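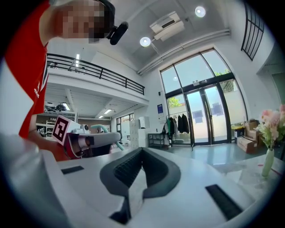 Fanbridge 这个数据集我前后折腾了大半年，想回答的问题其实很小：两只手持夹爪录下来的演示，时间轴差一点点，到底会把策略带歪多少？做双臂模仿学习的人大多知道要对齐，可是对到什么程度算够，我翻了不少代码库，各家写法都不一样，有的干脆按帧号硬配。我们的录制方式是两路腕部视角加一路头戴视角，像开头这一帧，从一只夹爪的相机看出去，对面那只侧面贴着黑白标记，采集的人头上还绑着一台相机。这种能互相看见的瞬间特别值钱！标记一进画面，两只夹爪的相对位姿就能直接算出来，拿去跟各自里程计的结果一比，时间偏了多少就露馅了。

这个仓库里放的是数据、对齐脚本，还有我跑实验用的配置。训练代码在另一个仓库 Kodikara 里，两边版本号是跟着走的，别混用（我自己混过一次，白跑了一个周末）。

数据里有什么

一共 530 条演示，分在 Holtar 和 Hostov 两个子集里。Holtar 是桌面上的双手任务：递杯子、叠毛巾、一手扶盒子一手往里放东西。Hostov 换了房间，背景杂得多，光线也变来变去，我拿它专门做泛化测试，训练时请不要碰它。

每条演示一个文件夹，里面是：
left.mp4 和 right.mp4，两只夹爪的视频
head.mp4，头戴相机的视频
pose.csv，两只夹爪的六自由度轨迹，各用各的时间戳
grip.csv，开合宽度，单位毫米
sync.json，对齐结果，包括偏移量和一个置信分

sync.json 里的偏移是以左手为基准的，正数表示右手慢。这个符号我中途改过一回，如果你手上是 March 之前下载的版本，请重新拉一遍，不然会往反方向修，越修越糟。

对齐是怎么做的

方法不复杂。先用夹爪开合的动作做粗对齐：每条开头采集的人会把两只夹爪同时捏两下，两条宽度曲线做互相关，峰值在哪儿偏移就取哪儿。然后用标记做细对齐，把标记看得清楚的帧挑出来，在粗对齐附近搜一个偏移，让视觉算出来的相对位姿和里程计给的相对位姿误差最小。有效帧少于 28 的片段我不做细对齐，只保留粗的，置信分也会标低。

有个坑要提前说。标记反光或者斜得太厉害的时候，位姿会在两个解之间来回跳，误差曲线上就冒出一个假的谷底。脚本里加了个重投影误差的门槛把这种帧扔掉，门槛是我手调的，换相机的话你大概得重调。另外，窗户很亮的房间里自动曝光会把标记压暗，检测率掉得挺明显，我后来把曝光锁死才好一些。

结果

我做的实验是故意往对齐好的数据里加偏移，再用同一套配置训练，看成功率怎么掉。加 40 毫秒，递杯子基本看不出差别，叠毛巾也还行。加到 70 毫秒就不对劲了，递杯子经常是一只手已经松开，另一只还没合上，杯子直接掉。叠毛巾反而比较皮实，我猜是布料本来就容得下一点误差，不过这只是猜的，没有单独做实验验证。

比较让我意外的是随机偏移比固定偏移伤得更重。固定偏移模型好像能自己学着补一点，每条演示偏得都不一样，它就没辙了。所以如果你时间有限，先保证每条之间一致，再去抠绝对值。各任务的完整曲线在 results 文件夹里，每个点三个随机种子，误差条画的是最小值和最大值。

用之前请知道

采集的人都是右手主导，左手多半在扶东西，别指望模型在左右互换的任务上表现好。人脸已经打码，声音全部去掉了。头戴视角有时候会晃得很厉害，我训练时没有用它，只拿来人工检查。里程计在对着白墙的时候会漂，漂得明显的片段我已经剔掉，漏网的应该还有，看到了麻烦提个 issue，附上文件夹名就行。

快速开始

先装 requirements.txt 里的依赖，然后跑 python align.py，后面跟演示文件夹的路径。加 --plot 会顺手画出误差曲线，强烈建议头几条都画出来看一眼，谷底又尖又只有一个才算正常。想跳过细对齐就加 --coarse。

接下来我想试试把偏移当成训练时的增强来用，初步代码在 jitter 分支，还很乱，能跑，但配置文件的字段随时会改。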